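Home | About Us | Newsroom | Shop Rails | Contact

Print this page | E-mail this page

FOR RELEASE 26/06/2023

ZOMUM ASKS THE NATION TO LOOK AT ITS HANGERS

POSTTON. Zomum, maker of clothes rails for small rooms, today announced the Rillska, a short wooden rail with a tray underneath for everything that would otherwise end up on the chair. The company has no quarrel with the chair. It would simply like people to be able to sit on it again.

Zomum put the question of hangers to 612 households in February. Nearly 20 percent said they owned a matching set. The rest own what most of us own: pink wire, some yellow ones of unclear origin, and one from a hotel we won't name.

"People apologize to me for their hangers," said Silvana Miranda, head of product at Zomum. "I have pink ones at home. The twisted bit at the neck snags my sweaters and I keep buying them anyway."

The Rillska takes any hanger with a hook, including the wavy kind. T-shirts go on from the bottom hem, so the collar keeps its shape and the college lettering stays readable long after the degree has stopped being useful.

T-shirt, hangers and rail.
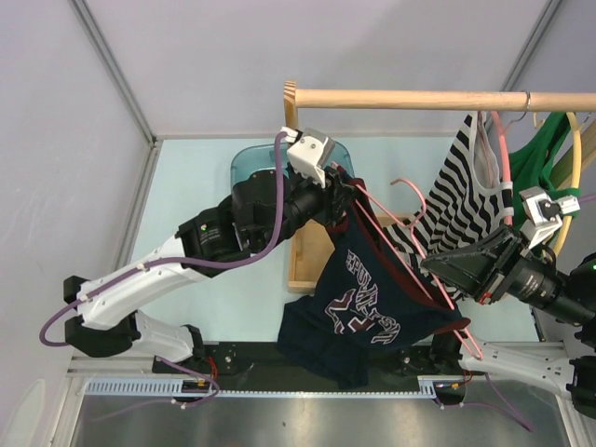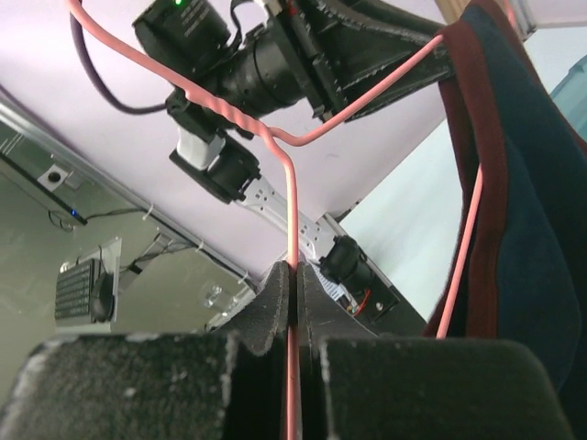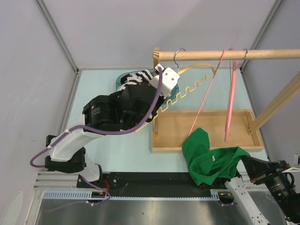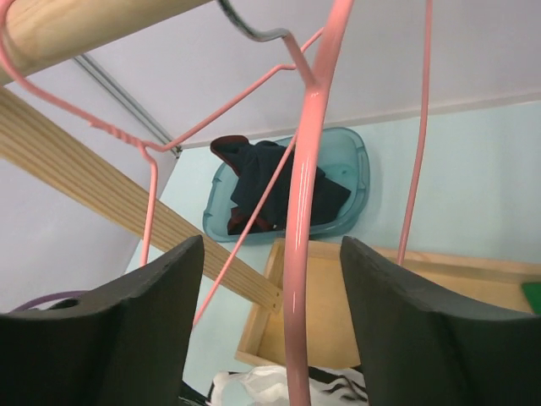

Price and Availability

The Rillska goes on sale at Figueiredo stores in Postton, with a first run of 2073 rails. Each comes with 4 spare screws, which buyers are advised to put somewhere they will later forget. Hangers are not included. Zomum believes you have enough.

Press contact: Thaís Sampaio, Zomum newsroom, Postton. Samples can be lent to reviewers, who are asked to send them back without the laundry.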